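Girard Night Guard Thermoforming Sheets
3 min read

If you make night guards in your own practice, you already know how much the sheet matters. The Girard is a dual-layer thermoforming sheet with a soft side that sits against the teeth and a hard side that takes the bite, and we've been having a great time with it at Lamgate since the first cartons came in. It trims cleanly, it polishes up beautifully, and patients who gave up on a stiff guard years ago are often happy to try again with this one!

Sheets come in round and square cuts and fit most pressure and vacuum formers. The two layers are bonded all the way across, so there is no glue line to peel at the edges. Order code is 2452 for round and 1753 for square. Call or write to place an order, and ask for Murray Landry if you're not sure which cut your machine takes.
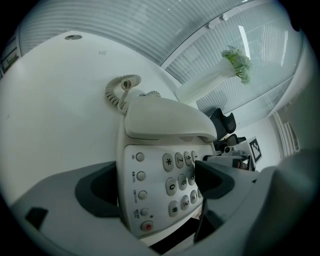

What's in the box

Each box holds 10 sheets with a protective film on both faces. Peel the film from the soft side before heating (it's easy to forget, and the film will wrinkle into the guard if you do). You also get a printed heating chart and a small sample strip, handy for showing a patient what the two layers feel like between the fingers.

Forming and trimming

Dry the stone model well and block out any deep undercuts. Heat with the hard side toward the element, then form over the model and let the whole thing cool under pressure. Rushing this step is the usual cause of a guard that rocks.

Rough out the shape with a carbide bur at low speed, then go to a felt wheel for the edges. Erick Simiyu in our lab likes to finish the cheek side with a quick pass of a silicone polisher, and his come out smooth as glass. Adjust the bite on the hard side only, with marking paper, until the contacts are even on both sides.

Bergþóra Ravn, who fits a lot of guards at her practice in Damdale, leaves the back edge a touch longer than the chart shows for patients with short molars. It's a nice trick and worth trying if you have trouble with retention.
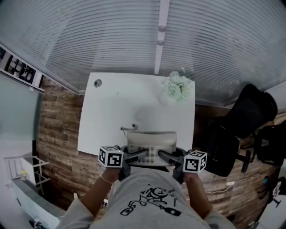
Can a Girard guard be relined if the patient gets a new crown?

It's better to make a fresh one. The soft layer doesn't bond well to reline material once it has been worn, and the fit around the new crown will never be quite right. Take a new impression after the crown is seated and form from that.

Care for the patient

Rinse in cool water every morning, brush with a soft brush and plain soap, and store dry in a vented case. Hot water will warp the sheet, so keep it out of the dishwasher. Cleaning tablets are fine once a week.

Store unused sheets flat in the box and away from sunlight. The Nuter storage rack holds 70 sheets upright if your shelf space is tight, and it takes both cuts.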